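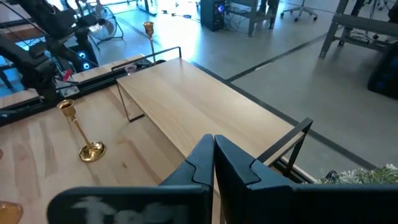 Batton wrote back to our last report that a gripper is a gripper, and could we please say in one page why we need to try more than one kind. We have tried to keep it to one page.

## Where we are, 9th January

The question for this phase was whether the Josora fingers or the Awasthi fingers should go on the arms for the tabletop work in Utville. Both are two-finger, both are black, and both arrived with a data sheet promising gentle handling of delicate items. We have since formed our own views on the word "gentle."

Each set gets the same objects: candlesticks, glass vases and a plant, moved between the tabletop and the low shelf. The plan calls for 1000 grasp attempts in total. We have logged over 30 percent of them, a bit behind schedule. The shortfall is mostly cable routing, about which we could write a separate report that you would not enjoy.

## Findings so far

**Josora.** Good on stems. The narrow tips close squarely on a candlestick and stay there. On rounded glass they are less sure of themselves, and a vase picked up by the body tends to rotate slowly until it is looking at the floor. Picking by the neck helps a lot. The approach angle then has to be right, and the wrist sometimes disagrees with the shelf about who was there first.

**Awasthi.** Better on glass, worse on anything thin. The softer pads forgive a sloppy approach, a quality we have come to value in a colleague. They also pick up dust and need wiping every 27 cycles or the grip force readings start to drift. We found the number by ignoring the instructions, which say daily.

**Cameras.** The wrist view is excellent until the fingers close, at which point it becomes a detailed study of fingers. The fixed view covers the whole table and loses the small stuff behind the arms. We now run both and let the controller weigh them. It took 3 attempts to get the two clocks to agree.

**Shiny objects.** Brass reflects the lab, and the depth estimate on a candlestick base can be off by enough to matter. Matte spray would fix it and would also mean we were testing matte spray. We are leaving the brass alone.

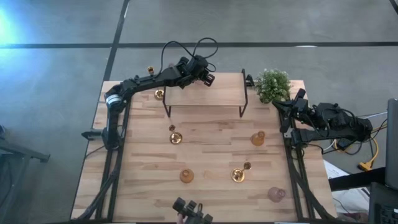

*Two-arm setup with the candlestick, vase and plant set, Utville lab*

## Spending

On budget apart from glassware, where we have asked to move a small amount over from travel. Travel was underspent, as the August vendor visit became a video call with the sound off at one end.

## Next

- Finish the remaining attempts, Awasthi first while the pads are new
- Repeat the vase-by-the-neck picks with the shelf moved back
- Try one set on each arm, which Batton suggested and which we had hoped to avoid
- Send the raw logs along with the next report

No recommendation yet. If pressed, we lean Awasthi for the glass and would like not to be pressed about the candlesticks.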